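Chapter 6
What the Shelf Is Said to Do

By the end of this chapter you should be able to:
explain what is meant by an unplanned purchase, and why the term is slippery
describe two ways of measuring what shoppers do, and a weakness of each
judge a claim about shop layout on the evidence offered for it

6.1 A number in search of a source

Anyone who reads trade magazines about shopkeeping will sooner or later meet the claim that 80 per cent of what people buy in a food shop is decided on the spot. It is printed with great confidence. It turns up in sales talks, in student essays and, I am sorry to say, in an earlier edition of this book. When Stavros Kontogiannis and I tried to trace it for the present edition, we went from a slide to a leaflet, from the leaflet to a newsletter, and from the newsletter to a speech of which no copy seems to survive.

The claim may be true of some shop somewhere. The trouble is that we can't tell what it would mean for it to be true. Suppose a woman in Sellham goes out for "something to have with tea" and comes home with a particular packet of biscuits. Did she plan the purchase? She planned to buy a snack. She did not plan the brand, the flavour or the size. One researcher would put her down as a planner and another would call her an impulse buyer, and both could defend the choice. 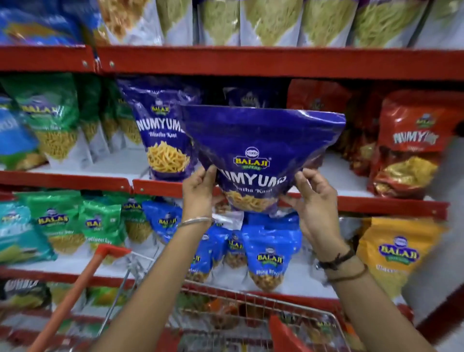
Much of the disagreement in this field comes down to that one decision about where planning stops. Set the bar at the exact item and nearly every trip looks impulsive. Set it at the type of food and most shoppers begin to look rather sensible. Before you accept any figure in the pages that follow (mine included), find out where the author put the bar.

6.2 Asking and watching

There are two common ways to study shoppers. You can ask them, usually with one interview at the door and a second at the till, or you can watch them at the shelf.

Asking is cheap. It is also apt to change the thing being studied. A person who has just told a stranger that she came in for bread and milk may well stick to bread and milk, or may add items to her stated list so as not to look careless later. In the Cusstead interviews, which we return to in Chapter 7, shoppers who were questioned on the way in spent less time in the shop than those who were not. The authors gave this a single sentence. It deserved a good deal more.

Watching avoids some of this, but it brings its own temptation, and that is to read minds. An observer notes that a shopper picked up a packet and writes "interest". She holds it for a while and he writes "comparison". Neither word is an observation.

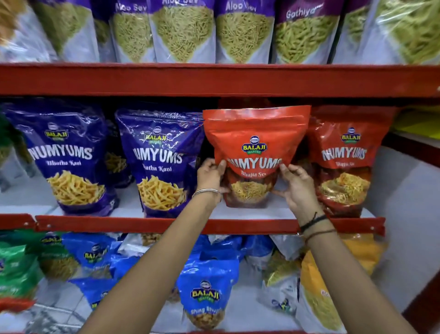

Figure 6.2 Handling a product at the shelf: a pouch of bhujia sev from the middle shelf.

Sotiris Bakalis, who trained observers for the Hiltar shelf study, made his team keep two columns. The left-hand one was for what the hands did. The right-hand one was for what the observer thought it meant, and it was folded under before the sheets were passed on for coding. It's a dull piece of procedure and I wish more people used it - the published notes of several better-known studies have plainly been written in the right-hand column from start to finish.

6.3 The eye-level rule

The best known rule in shop layout says that goods at eye level sell best. Most managers believe it, and makers are often willing to pay for the position. That willingness is sometimes offered as proof, though people will pay for all sorts of things that do not work.

Consider how such proof is usually gathered. A shop puts its strongest sellers at eye level, then reports that the goods at eye level sell strongly. To learn anything we would have to move the goods, leave the prices alone, and wait. The Athanasiadis trial did move them, swapping 2 shelves over a period of 6 weeks in a small food shop. Sales rose for the lines that were moved to the better position. They also rose, by a smaller amount, for the lines that were moved away from it.

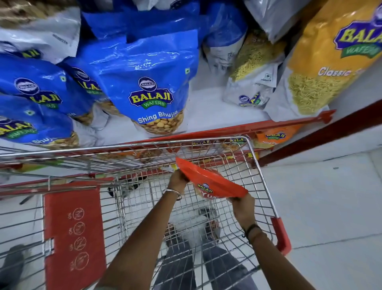
One reading is that shoppers notice change of any kind. Another is that June is a good month for snacks and drinks, and the trial ended in June. There was no second shop to compare with, so we cannot choose between the two. The report chose anyway, and its summary mentions only the first group of lines.

None of this shows that position has no effect. My own guess is that it has a modest one, larger for goods people care little about. But a guess is what it is, and Section 6.4 sets out the sort of test that might replace it.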